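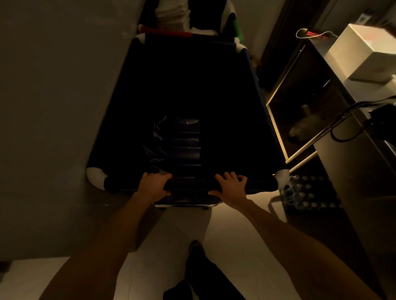

# Forklow Linen Carts: data card

datasets > household and hotel > linen carts

Version 2 · Markdown · 51 downloads · 2 comments

## What is in this set

The set contains 766 photographs of laundry carts at work in the linen rooms of small hotels. It was collected for people who study how the linen is moved and stored: which cart is used, what stands next to it, how full it is, and where the hands go when somebody pushes it. I started it for my own course work on hotel housekeeping, and later it became larger than I planned.

The photograph at the top shows a fabric cart in dark navy. It has a padded front rim, rounded white bumpers on the corners and small casters. In the bottom lies only a dark plastic liner, so in the table it has the fill value "liner". The folded white towels behind it are outside the cart and they do not change this value.

## Fields

- `cart_type`: fabric, wire, or rigid plastic
- `fill`: none, liner, low, half, full
- `hands`: none, one, two
- `grip`: rim, handle, side — write the place where the hands are, also if the cart is standing still
- `bumpers`: yes, no, not visible
- `nearby`: free text, for example "towels, folded"
- `site`: Corell, Urrego or Jekora

Please note that `fill` is about linen in the cart. A liner alone is never "low", even when it is crumpled and takes much space.

## How the labels were made

I labeled every photograph one time, and after some weeks I labeled it again without looking at the first result. In 45 photographs the two results were different. Most of these were a question between "low" and "half", and I kept the lower value. Dark linen in a dark cart is difficult — if I could not decide what was cloth and what was shadow, I wrote it in the `notes` column.

The names of the sites are kept because the linen rooms are arranged differently. Jekora has the shelves very close to the carts, so `nearby` is longer there.

## Known limits

Many rooms have weak, warm light, and the colors should not be used to compare fabrics. There are few wire carts. The set says nothing about weight, and I would not guess it from the fill.

## Changes in version 2

The value "liner" was added. Before, these carts were under "none". The column `grip` was called `hand_place` in version 1, so old scripts must be changed.

We use cookies to remember your settings. Accept | Manage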